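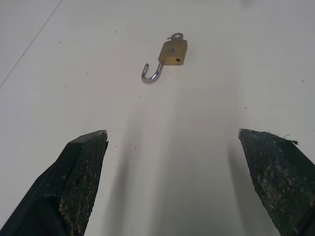
Changes to the 296 bus and the Stisitz ferry

The timetable for the 296 changes in August, and as usual the new one was pinned up at the Vedwood stop behind the old one. Anyone wanting the new times will need either to come into the office for a copy or to have very thin fingers.

The main points are these. The first bus out of Vedwood now leaves at 6.10 a.m. instead of 6.25, which the operator calls an improvement in connectivity. It reaches Geltska station in time for the early train, a thing the 6.25 managed perhaps when the lights at the quarry crossing were feeling generous. After that the buses run every forty minutes until mid-morning, then every hour, then at a pattern during the afternoon that we have read several times and still can't put into a sentence. Please check the leaflet.

The last bus back from Geltska moves to 10.50 p.m. and will wait up to five minutes for a late train. It won't wait six. If you're on the platform and can see its lights, run.

Lencho loses its request stop at the top of the hill while the road is resurfaced. There will be a temporary stop by the garden centre, on the other side of the road, for both directions. Yes, both. The bus turns round in the garden centre car park, so get on whichever one says where you're going, and don't trust the way it's pointing.

On the ferry, the Thursday evening sailing to Stisitz is back for the summer after two years away. We asked for it in a petition with 1,402 signatures, and the reply thanked us for our interest and said demand was unproven. It has now been proven by somebody, and we're happy to let them have the credit. Departure is at 7.15 p.m. from the lower landing, with the return at 9.30. Foot passengers and bicycles only. A bicycle travels free, a tandem counts as two bicycles and therefore also travels free, and we'd be grateful if people would stop ringing up about it.

Parking at the landing is still a sore point. The upper field holds 900 cars on regatta day, when it's open, and none for the rest of the year, when it isn't. The district has had our letter about this since spring. Until there's an answer, the 296 stops four minutes' walk from the boat and will get you there for the 7.15, provided you catch the one before the one you were going to catch.

Passenger figures for last year came in as this issue was being laid out. The Sunday service carried 2,187 people over the twelve months, up on the year before, so it's safe until the next review. If you'd like it to stay that way, the simplest thing is to get on it now and then. It goes to Geltska and it comes back, and the heating works.

Printed timetables are at the library, the post office in Lencho and the ticket window at the landing. Large print copies are available on request from our office, mornings only.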